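Clothes Rack and Hanger FAQ

Questions about the small pine rack and hangers from Clellby, answered by Weidong Tang and Myroslav Derkach. If yours is missing, use the contact form.

What comes in the box?

Two pine uprights with their feet already attached, a white top rod, a white lower rod, four screws and a hex key. Hangers are sold separately, in plastic or wire.

Is the wood treated?

The pine ships bare. You can leave it that way, or wipe on a coat of clear wax before you put the rack together. Let wax cure overnight before hanging anything near it. Oil works too but takes longer, and the first week or so it can mark light fabric.

Where should the rack stand?

On a hard, level floor with its back to a wall. The feet splay outward, so leave a little room on both sides. On tile or stone, check that all the feet are touching before you tighten the screws the last half turn.

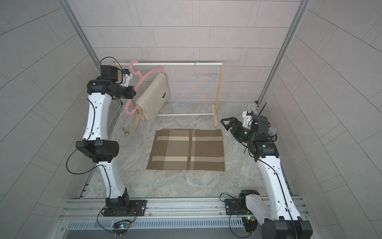
On carpet the rack will stand, but it will lean a bit under an uneven load. A piece of board under the feet fixes that.

How much weight can the top rod hold?

Up to 30 pounds, spread out. A single hanger should carry no more than 5 pounds. Most lap blankets and throws come in well under that when dry. A soaked one may not, so spin it or press it in a towel first.

Can I use it for blankets, or only clothes?

Blankets are what a lot of people buy it for. Fold the blanket lengthwise until it is narrower than the hanger, then lay it over the lower arm of the hanger with the two ends level. Hang it on the rod and pull the front edge straight. If it reaches the lower rod, fold it once more.

Should I use plastic or wire hangers?

Plastic for anything thick or soft. The bar is wider and leaves less of a crease. Wire hangers take up less of the rod and are fine for thin cloth, but they bend if you load one side more than the other. We sell the plastic ones in pink and white, the wire ones in light blue.

My cloth keeps sliding to one side. What can I do?

Take it off and center it again. Usually one side was hanging longer, or the hook was not fully over the rod. Felt and fleece grip fairly well. For smooth weaves, the Ollow hanger sleeve gives the cloth something to hold on to.
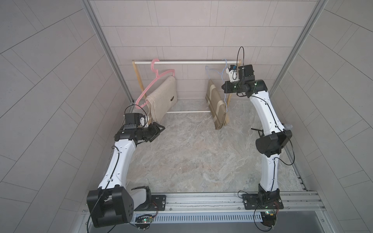
How far apart should I space the hangers?

Leave at least 2 inches between folded pieces if they are going away dry. Give damp pieces as much of the rod as you can spare.

What is the lower rod for?

It keeps the uprights from spreading. You can put a hand towel or a pair of socks over it, but please don't stand on it or use it for shoes.

Can I buy a second top rod?

Yes, under Spare Parts. Rods from the older Marchuk rack don't fit, as the screw holes are in a different place. The Wamlow rods do fit.

The rack wobbles. Is it faulty?

Probably not. Loosen all four screws, press down on both uprights until the feet sit flat, and tighten again from the bottom up. If it still rocks, send us a photo of the joints. Screws and rods are replaced free during the first 40 days.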